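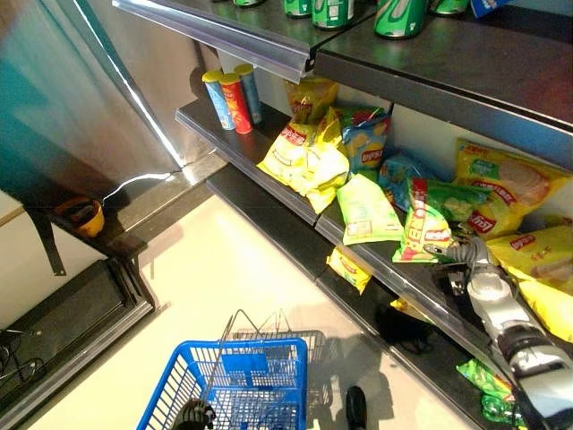
Tema 4. El lineal: economía de un metro de balda
Apuntes de Gestión del Punto de Venta
Tiempo de lectura: 6 minutos

Retomamos donde lo dejamos, en la diferencia entre surtido y exposición. El surtido es lo que la tienda dice tener. La exposición es lo que el cliente encuentra sin agacharse. Entre una cosa y otra caben casi todas las discusiones entre fabricantes y distribuidores, y también casi todas las preguntas del parcial.

4.1. Qué se mide

Llamamos lineal desarrollado a la suma de los frentes de todas las baldas, y lineal a ras de suelo a la longitud del mueble. Un mueble de dos metros con cinco niveles tiene diez metros desarrollados. Todos los años alguien entrega el ejercicio multiplicando además por la profundidad; es un número muy bonito y no sirve para nada.

El facing (cara o frente) es cada unidad visible en primera línea. Lo que hay detrás es existencias, por mucho que el comercial de turno lo llame «presencia de marca».

4.2. Los niveles

La doctrina clásica reparte la estantería según el cuerpo del comprador: cabeza, ojos, manos y pies. El nivel de los ojos se ve primero y se cobra más caro. El de las manos vende bien porque somos vagos. El de los pies queda para los formatos grandes, los productos que el cliente buscará de todos modos y las marcas que negociaron mal.

Conviene no tomarse la escala como ley natural. Un producto infantil a la altura de los ojos de un adulto está, para quien de verdad decide la compra, en el techo.

4.3. Caso Isosstead

Isosstead es una cadena de tiendas de barrio fundada en 1975, y durante décadas colocó las bebidas por orden de llegada del camión. El método tenía la ventaja de no requerir reuniones. Al revisar la categoría se encontraron 873 referencias en catálogo, de las que 273 no habían vendido una sola unidad en el trimestre. Ocupaban sitio, eso sí, y con notable dignidad.

La cadena retiró las referencias muertas y repartió el espacio según las ventas. Skalmont, proveedor principal de refrescos, aplaudió la medida hasta que vio su propio planograma. Wynne, el segundo, pidió que el reparto se hiciera por margen, criterio en el que casualmente salía mejor. Guarden este episodio para el tema 7, donde la palabra «casualmente» aparece bastante.

4.4. Reparto del espacio

Hay tres criterios habituales: volumen, facturación y margen bruto. Cada uno da un resultado distinto y cada proveedor conoce de memoria el que le favorece. Lo normal es ponderarlos. Si usan pesos, que sumen 100 — parece obvio, pero corrijo yo.

El reparto calculado choca después con el mínimo perceptible: por debajo de cierta anchura, el producto está en la tienda y el cliente jura que no. Ese mínimo depende del tamaño del envase y del ruido visual que lo rodea.

4.5. La etiqueta de precio

Es el vendedor más barato de la tienda y el peor tratado. Una etiqueta desplazada dos productos a la derecha genera reclamaciones en caja, colas y una opinión sobre el establecimiento que ya no cambia. En el caso Isosstead las etiquetas se revisaron después de mover los productos, en julio, con media plantilla de vacaciones. Saquen ustedes sus conclusiones y tráiganlas escritas.

Ejercicio

Con la tabla de ventas de Drestano que se repartió en clase, calculen el lineal desarrollado de la categoría y propongan un reparto por margen y otro por volumen. Expliquen en media página cuál defenderían ante el proveedor perjudicado. Media página quiere decir media página — el interlineado doble no cuenta como argumento.

Entrega: 16 de enero de 2019, en papel y grapado.

Contacto: tutorías y buzón de la asignatura | Uso docente, todos los derechos reservados | Volver arriba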